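How Does a Robot Learn to Put a Ball in a Tube?

By Manee Pongsiri
Gronance for Young Readers, April 2020

Think back to when you learned to tie your shoes. Somebody probably sat down next to you and showed you the loops, and then showed you again, and then again the next morning when the loops had come out all wrong. You needed to see it done, and you needed to try it yourself, and after a good long while your fingers seemed to know the way without being told.

A robot can learn a little bit like that too. The big difference is that a robot needs many, many more turns than you did, and somebody has to save every one of those turns so the robot's computer can study them later. Each saved turn is called an example. People who build learning robots spend a surprising amount of their day just gathering examples, the way you might gather shells at the beach – one, and then another, and then another, until the bucket is heavy.

At a workshop called Bemenstead, a man named Njoroge Magesa has that job. His team wants a robot arm to pick up tennis balls and drop them into a clear tube. You could do it with your eyes half closed. For a robot it is a rather tricky job, and Njoroge was kind enough to tell me all about it.

The first thing to know is that Njoroge's robot doesn't live in a real room. It lives in a simulation, a make-believe place inside a computer, a lot like the world in a video game. Things can fall and roll and bump into each other there, and if a ball goes flying off the table, no one has to crawl under a desk to fetch it.
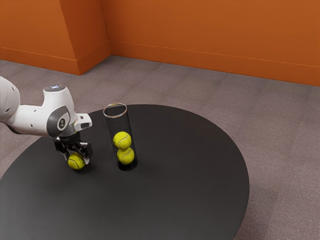

An example is really a kind of diary. All through one turn, the computer writes down where the arm is, how its joints are bent, and whether the fingers are open or shut. It saves pictures too, so that each line in the diary has a matching view of the table. When the gripper (that's the robot's hand) has a ball between its two fingers and the clear tube is standing off to one side with two balls stacked in it, the diary might say something like "fingers closed, holding ball." Later on, the learning program looks at the picture and the diary line together, and it tries to work out which kinds of pictures go with which kinds of moves.

Who moves the arm while all this writing is going on? Njoroge does! He holds a small controller, and when he moves his hand, the arm on the screen moves too. He says his first tries were dreadful. He knocked over the tube, he squeezed the air next to the ball, and once he parked the arm on top of the tube and had to start over. Now he can finish a turn in 40 seconds, which he is quite proud of, and he has saved 700 turns altogether.

You might wonder why he needs so many. Wouldn't one perfect turn be enough? Well, suppose you learned to catch a ball that always came from exactly the same spot. The moment a friend threw it from somewhere else, you'd be in trouble. So before each new turn, the computer moves the loose ball to a new place. Sometimes it is close to the tube, and sometimes it's far away.

The robot also needs to know what a ball looks like up close, with all its fuzz and its curvy lines, and from far away, when it's only a little yellow spot.
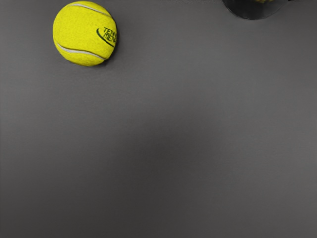 A close look at a tennis ball. Can you find the two pale seams?

After the gathering comes the sorting. Njoroge watches the saved turns and gives each one a label. A turn where the ball ends up in the tube goes in one pile, and a turn where it rolls away goes in another. He doesn't throw the second pile out, either. Some learning programs can use mistakes, as long as they are clearly marked as mistakes, and Njoroge says you would be sorry to lose a really good mistake.

Sorting takes patience. He does almost 40 turns at a sitting, and then he goes for a walk and eats an orange and comes back to do some more.

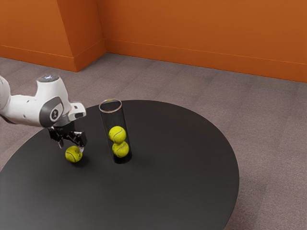
Open fingers over a ball on the table. Two more balls are in the tube.

Would you like to try gathering examples at home? You'll need a friend, a cup, a pair of kitchen tongs and a rolled-up sock. Put the sock on a table and ask your friend to close their eyes. Now give them the tongs and tell them how to get the sock into the cup, using only words like "left," "lower" and "squeeze." Write down every word you say. When you're done, move the sock somewhere new and do it all again. Do 3 turns, then lay your lists next to each other and see which words changed and which ones stayed the same.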